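Pince à main Staltent — test et avis

Prix : 669 € la pince seule, 1058 € avec la mallette et le support caméra
Vendu par : Czarnecka

Staltent présente sa pince à main comme l'outil qui permet à n'importe qui d'enregistrer chez soi des démonstrations pour robots. J'ai des doutes sur le « n'importe qui ». Deux doigts noirs articulés, des patins bleus striés, et la promesse de tout saisir, du couvercle de bac au petit emballage. 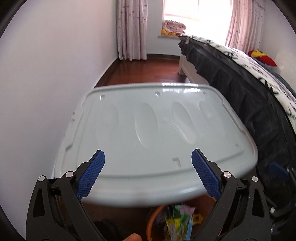
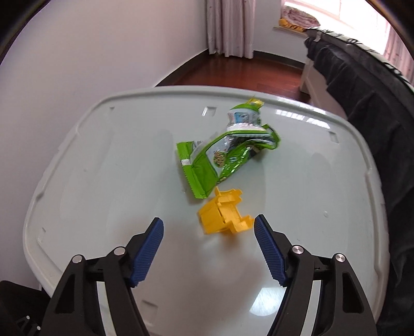 Les patins sont la partie réussie. Ils accrochent bien le plastique lisse et on les change sans outil, même si le jeu de rechange est facturé à part — mesquin, à ce prix. Le reste me convainc moins. La gâchette est dure, et au bout d'une heure de rangement j'avais le pouce en compote. Sur les objets larges et rigides, le poignet encaisse tout le porte-à-faux. Sur les sachets froissés, il faut souvent s'y reprendre, et la fiche de Staltent n'en dit pas un mot.

Bláthnaid Conneely, qui a utilisé le modèle précédent chez Sutley, trouve la nouvelle articulation plus précise. Je veux bien la croire, mais je n'ai pas pu comparer.

Reste l'abonnement au logiciel Plurkmont, gratuit 9 mois, payant ensuite. Le tarif n'apparaît qu'au moment de créer le compte. Le pack atelier, lui, grimpe à 3791 € et je n'ai toujours pas compris ce qu'il ajoute, à part une deuxième pince et un chargeur.

Disponibilité : livraison annoncée en juin
Garantie : un an, patins exclus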